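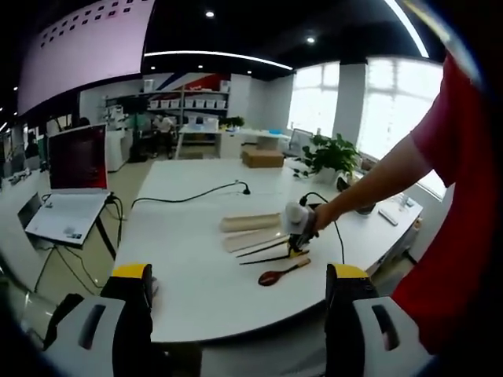
The trouble with the Kurngate list is that every time somebody asks what wood to carve a spoon from, we get sixteen answers and one of them is always pine. I have been meaning to write down what I think for the archive, so that next September I can post a link and go back to bed. Start with what you eat with now. Mine has a dark reddish-brown bowl and a pale yellow handle, like the one lying on the white table at the top of this message, and two colors is plenty to argue over. People fall for a dark bowl and then want to carve the whole thing from something dark and exotic, and they write to us a week later wanting to know why their wrists hurt.

Somebody at the Gustthorpe end wrote last week:

> I have been given a kiln-dried board of walnut and a
> kiln-dried board of maple, both lovely. I've got a new
> Stekine hook knife and a free evening. After an hour I had
> a blister and a mark on the wood you could just about see
> if you held it up to the lamp. Is the knife dull, or am I?
> Also, does it matter what oil I use? The archive has 3,247
> messages with the word "oil" in them and I stopped reading
> at the one that called linseed "a moral failing."

I wrote the one about linseed. I stand by most of it.

The knife is probably fine. Strop it anyway, it gives you something to do while you think about your choices. What you have there is furniture wood. Kiln-dried maple is a fine thing to build a cabinet out of, and if you own a bandsaw and a rasp you can bully a spoon out of it too, but with a hook knife it's like peeling a doorknob. You want green wood, meaning wood that was part of a tree fairly recently. Birch if you can get it. Cherry, apple, soft maple and sycamore are all good. A neighbor who is pruning a fruit tree is worth more to you than any catalog.

Split it down the middle and get rid of the pith, or it will crack. It may crack anyway. Rough the shape out with the axe the same day if you can, and if you can't, put the halves in a plastic bag in the freezer and warn the people you live with. I was not believed when I said it was apple.

Carve the bowl while it is still wet. Leave the walls a little thicker than you want. Then put the whole thing in a paper bag with a handful of its own shavings, fold the top over, and forget it for a week. The final cuts go on dry wood with a very sharp knife, and that is where the nice shiny surface comes from. You can sand if you want. There are members of this list who will say otherwise, and you may hear from them before you finish reading this.

As to oil: use one that hardens. Raw linseed, tung or walnut, the last only if there are no nut allergies at the table. Read the can, since the "boiled" linseed at the hardware store usually has metal driers in it and belongs on a shovel. Wipe it on, wait, wipe off the extra, and put the spoon in a sunny window until it quits smelling like a cricket bat. Lay the rags out flat outdoors to dry, because a wadded-up oily rag can catch fire by itself. Mineral oil is harmless and will be gone after 6 bowls of soup.

I keep a tally of my spoons on the shed door. It passed 100 last winter, and I would show perhaps four of them to a stranger. The rest stir paint.

Two bits of business. The Ranasinghe orchard has apple limbs stacked by the gate again, free, bring your own saw and don't block the tractor. And whoever borrowed the club's big froe, please bring it back. I don't need the story that goes with it.

As for the walnut board, if you really can't find a use for it, I have some shelves in mind.

--
Kurngate spoon list. To unsubscribe, send a blank message with "unsubscribe" in the subject line. Please trim your quotes.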